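3/8/22

# A visit to the Grelora workshop, Prundley

I went expecting to be annoyed. The flyer promised "surgical robotics anyone can build", and in my experience anything anyone can build ends up on a shelf beside the bread maker. Grelora is a shared workshop in the back half of an old carpet warehouse in Prundley. Membership is 12 pounds a month, visitors get in free, and the parking is dreadful.

## What they're trying to do

The project is called Halvorsen, after the street the first meetings were held in. The members have two arms fitted with surgical-type instruments, and the idea is to sit at a bench a few feet away and stitch a practice pad with them. They started in June. The control side is their own work: hand grips, foot pedals, and a great deal of software that I was shown at length and didn't follow.

I asked what it had cost and was told 948 pounds in new parts. That leaves out the instruments, which came second-hand, and every evening anybody has put in. I'd treat the figure as a floor.

## The build

The bench is solid, I'll give them that. Cables are labelled at both ends and the stop button is where your hand would go for it. I was less keen on the power supply, which lives under the bench next to somebody's rucksack, and the foot pedals slid away from me when I tried them.

There is a Hoka motor on each of the main joints. They whine. With both arms going it was hard to hear the person explaining it to me, and I gave up on two questions I'd wanted to ask about calibration. The handout says the arms hold position "with precision", with no number after it and no word on how it was measured. I asked. The answer was that they're working on a test.

My own go lasted 4 minutes. The lag is small but you feel it, and there's no sense of touch coming back through the grips, so you judge everything by eye from the screen. I didn't get a needle through anything. A teenager after me did better, which I put down to video games.

## The stitching

They've set themselves a target of 100 stitches before changing the software again. I think that's sensible, though I'd want someone to write down which ones are any good. Tying off is clearly the hard part. On the pad seen from the fixed camera, the second picture, the stitches on the upper cut look fairly tidy to me and the lower one is a tangle. Bits of cut thread are lying about in both views.
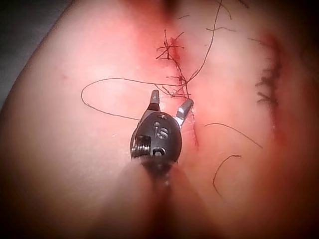
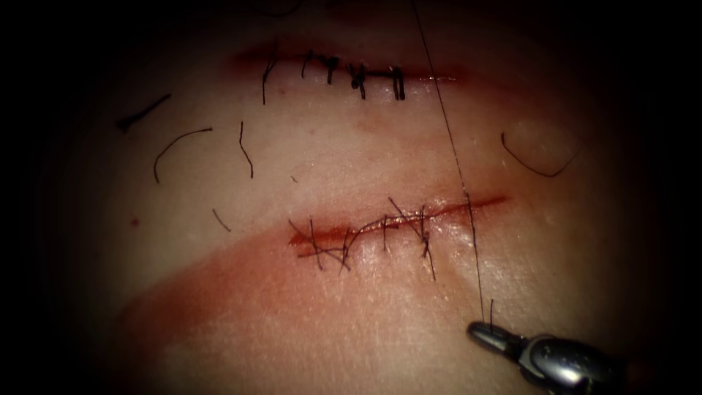

## Would I go back?

Perhaps, in a few months. I still don't see who it's for. A surgeon would want something far better, and a hobbyist could learn to tie the same knot with a pair of tweezers and an afternoon. The members' reply was that they like building it — fair enough, but then the flyer should say so.

The tea was 50p and came in a proper mug. Take the side entrance, as the front shutter sticks.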